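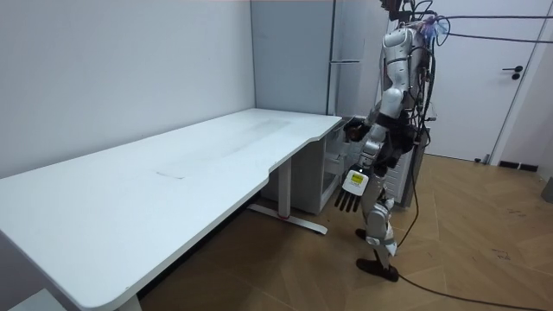 4. Settling in at your desk

Your Grulent height-adjustable desk is up on its feet, and now comes the fun bit — making it yours! Set aside a little time for this section. A desk that is properly placed and tidied underneath is a pleasure to use every day.

Placing the desk

1. Put the desk where you want it before you load anything on top. Lift it with a second person, holding the frame and never the edge of the top.
2. Turn the side with the shallow curve towards your chair. You sit right in the curve, so your elbows get plenty of support.
3. Leave a gap of 300 mm to any wall, cabinet or radiator.
4. Check that both feet sit flat. On tiled or patterned floors, try a small shift either way if the top rocks.

CAUTION: Do not drag the desk. The feet can mark wooden floors.

Clearing the floor

1. Pick up scraps of paper and packing from under the top.
2. Move loose cables out of the path of the legs and your own feet.
3. Stand a storage box on the floor beyond the end of the desk, clear of the top as it travels. A plain plastic one is perfect, and you'll be amazed how much it swallows!
4. Label the front lip of the box so you can find things at a glance. 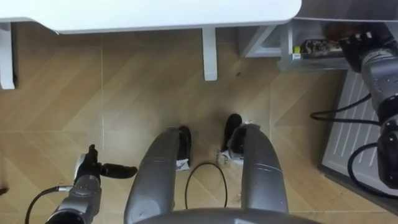 Fig. 4: White storage box on the floor, with a label on its front lip.

Note: Never keep a box directly under the desktop. It can be crushed when the desk comes down.

First wipe-down

Smudges show up easily on the matt white top, and they come off just as easily. Mix a capful of Uvwood cleaner into 500 ml of lukewarm water, wipe with a soft cloth and dry straight away. For stubborn marks, go over the spot again — gently, with no scouring pads.

Now go on to section 5, Saving your sitting and standing heights.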